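Tabletop clearance rule

The tabletop clearance rule is a working practice for two-armed mobile robots which handle objects on furniture. It says how near a gripper may come to an object that is not the target, and where the second arm must stay in the meantime. The rule is most used in simulation, before a task is allowed on a real machine. It is also called the Elgate rule, after the test group that wrote it down first.

Background

Early task lists gave a limit only for the moving arm. At Elgate the reviewers found that many contacts came from the other arm, which had no instructions and was left wherever the last task ended. The first version of the rule was two pages long and applied only to kitchens. A later version, prepared together with the Cassim laboratory, added offices and living rooms.
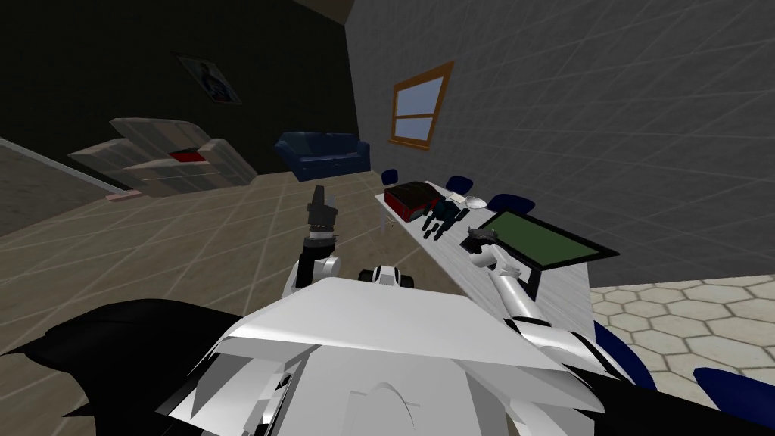 Content of the rule

The rule divides a task into approach, contact and withdrawal. During approach, the working gripper keeps at least 28 millimeters from every object except the target. The idle arm is held away from the furniture – a raised gripper over open floor, with the other one low beside a tablet, is a typical position for work at a table. Small things standing in a group, such as figurines, are treated as one obstacle. Chairs are included in the check even when the task does not concern them. Withdrawal follows the same limits as approach.

Testing

A task must be run 200 times in simulation, with object positions changed between runs. It is accepted when at least 90 percent of the runs finish without unwanted contact. Any contact with a screen is recorded separately.

Variants and criticism

The Fliren variant keeps the distances but allows the idle arm to rest on the robot's own body. Users at Hatham have said that a fixed distance is too strict for crowded desks and that it should depend on the speed of the arm. This question is still open.

See also: Idle arm position; Simulated acceptance test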